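Why Is Plastic Wrap So Crinkly? (And Other Things I Found Out While Unpacking)

3/21/24

By Njål Holmgren

I love opening packages. I love it so much that my family has a rule that I have to let other people have a turn! So when I had a few new things to unwrap for the house, I decided to slow down and look at the stuff I normally rip off and throw in a corner. I mean the bags, the crinkly, slippery bags that seem to come around everything, from pillows to spoons.

Try something with me. Find a clean, empty plastic bag, the thin kind that bread or a T-shirt comes in (ask a grown-up first, and keep bags away from your face and from babies and pets, always). Squeeze it in your fist, then let go. Did it pop back open a little? Did it make a noise?

A plastic bag is made from something called film. Film is just plastic that has been stretched very, very thin. When you scrunch it, you are making hundreds of tiny bends. Some bends stay put, and we call those creases. Others spring back, and when they do, they give the air around them a tiny push. Your ears hear all those little pushes together as a crinkle. Pretty good for a bag, right?

Now look at how light behaves on it. A smooth sheet of film bounces light off in one direction, like a window. A scrunched one has bends facing every which way, so you get bright shiny streaks in some places and soft shadows in others.

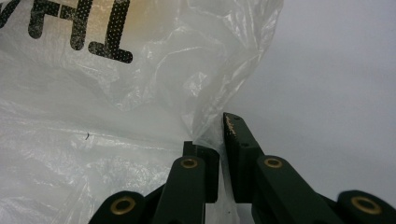 The letters are printed on the bag, and we see them through the film from the back, so they read backward!

Backward letters are fun to make yourself. Write your name on a piece of thin paper with a dark marker, then turn the paper over and hold it up to a window. Mine looks terrible that way, but it looks terrible the right way around too. My handwriting has never been great.

There's a word for stuff like that thin paper: translucent. It means light can get through, but you can't see clearly what is on the other side. Wax paper is translucent. A clean drinking glass is transparent, so you can see right through it. A cereal box is opaque, and no light gets through at all (that's why you have to shake it to find out if your brother finished the cereal). Bags come in both of the first two kinds, and a clear bag can look cloudy when it's bunched up in lots of layers.

The best thing about a clear bag is that you get a sneak peek. Can you spot the smiley face under the wrinkles?

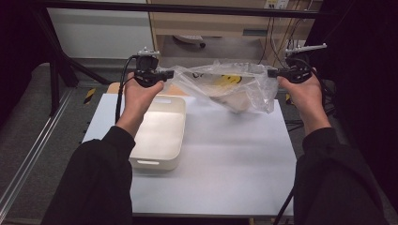 Photo: Padholm

Soft things and bags go together very well. A cushion or a folded cloth has lots of tiny spaces in it, and those spaces are full of air. Press on it and some of the air gets squeezed out. Let go and the air creeps back in. A bag keeps dust and damp away from all those little spaces while the soft thing waits on a shelf or rides in a truck.

I tested the squeezing part at home with an old pillow. I piled books on top of it and measured how tall it was, and then I took the books off and watched it grow back. It was slow at first! Use a ruler and write your numbers down, because mine went on a napkin and the napkin went in the wash.

Once something is out of its bag, a plain storage bin is a great place to put it while you work. I like the low ones with a slot for your fingers, so you can slide the whole thing across the table without tipping it. Soft things go in one bin and kitchen things in another. Then flatten your bags and make a pile. Some stores take clean plastic film back for recycling, so ask a grown-up to check near you.

Kitchen things are my favorite to sort, and my favorite kitchen thing of all is the silicone spoon.

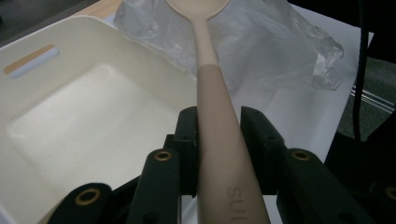 Silicone is bendy like rubber, but it can stand a lot more heat than the plastic in a bag can. It also feels soft and a bit grippy, and it won't scratch a pan the way metal might. Letters can even be part of the spoon itself. The mold, which is the shape the spoon gets made in, has letters carved into it, and the silicone fills them up. When the spoon comes out, the letters stick up and you can read them with your fingertip. They're called embossed letters.

Go and look in your own kitchen drawer. Close your eyes, pick up a spoon or a spatula, and feel along the handle for bumps. I found letters on three of mine, plus some very old pancake batter, so I had to stop and do the dishes.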